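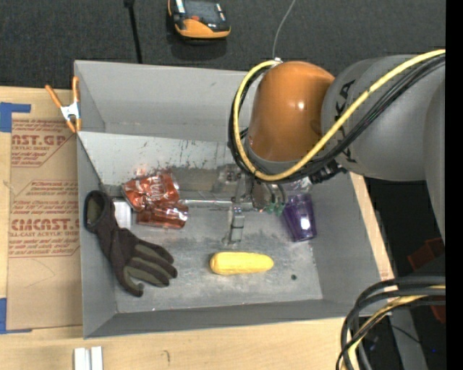 2 min read

Two nights in Onadano, is the old town enough?

duyen_t
We're stopping in Onadano in August on the way to the coast and I have two nights booked near the station. Everybody says do the clock tower, the covered bridge and the old customs house and you're done. Is that it? I like a landmark as much as the next person but I'd go nuts looking at facades for two days. My husband walks slow (bad knee) so nothing crazy please.

Loc Luong
Clock tower, yes. 203 steps and no elevator, so maybe not for the knee, but you can sit in the courtyard for free and hear the bells, and the bakery on the corner does these little plum rolls that I still think about. Customs house I would skip. It's one room of old scales and a gift shop.

hieu.trieu
Skip the customs house?? Come on. The ceiling alone is worth the ticket. Did you even go upstairs?

Loc Luong
I did go upstairs! It's a nice ceiling. I looked at it for a minute and then I was done looking at it.

hieu.trieu
Well, I've taken three sets of relatives and they all loved it. Duyen, go right when it opens, before the tour buses get in, and ask for the upstairs key at the desk. They don't offer it, you have to ask.

Lua D
Can I put in a word for the river? You walk over the covered bridge (so that's one landmark ticked off) and turn left, and the path goes along the Pava all the way to the falls. It's flat the whole way, 30 minutes if you don't stop, and we stopped plenty. Benches too. My mom managed it with a cane and complained less than I did.

duyen_t
Oh that sounds exactly right for us! Is there anything at the falls, like food or a bathroom?

Lua D
Bathroom yes, food only a cart and I wouldn't count on it. Bring a sandwich.

thien_doan
Going to disagree a little on the falls. In spring, sure, gorgeous. By August it's a trickle down a rock and a lot of people standing there trying to be impressed. If you have a car, or don't mind the bus, go up to Grostano instead. It's only 700 meters up but it's so much cooler, and you get the whole valley with the town at the bottom. The bus lets you off right by the lookout, so no climbing.

Lua D
I was there in August and it was more than a trickle! Maybe you hit a dry year.

thien_doan
Could be. I've been twice, both times sad. The path is pretty though, I'll give you that.

hieu.trieu
Grostano is good, agree with Thien for once. Check the last bus down before you go up. We missed it and paid a fortune for a cab.

duyen_t
OK so I'm thinking bridge and river walk the first morning, Grostano the second day, and the courtyard with the plum rolls whenever we're hungry. Customs house if it rains, sorry Hieu!

hieu.trieu
I'll be hoping for rain then.

Loc Luong
Get the rolls early, they were sold out by lunch when I went.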